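I met Mabli Owen at the Staltcombe robotics club, and she had me pulling up a stool before I'd even found my notebook. Her team is teaching two arms to build a kit from parts in trays (boards, solenoids, wiring), and she's completely hooked!

"The harnesses are the worst," she told me. "They flop. You plan for one shape and get another." 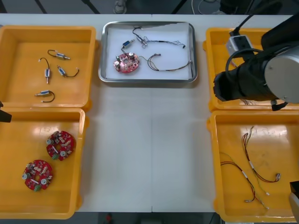
Parts in the yellow trays, with the build coming together on white paper in the metal one.

Her teammate Nelu Dinu looks after the grasping code, and he's up to version 64 – he keeps them all, even the bad ones. I asked which part he likes best and he went straight for the round red boards. 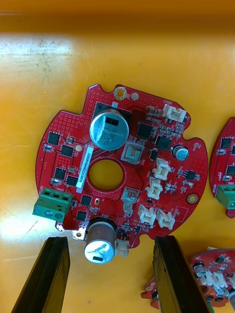 "They're flat, they stay put, but there's so much stuff sticking up," he said. "You've got to pick your spot." Mabli thinks he's too careful and wants to go faster, and they argued about it happily for eight minutes while I ate their cookies. They show the whole thing at Ingate in March, and Mabli still wants to redo the solenoid pickup before then.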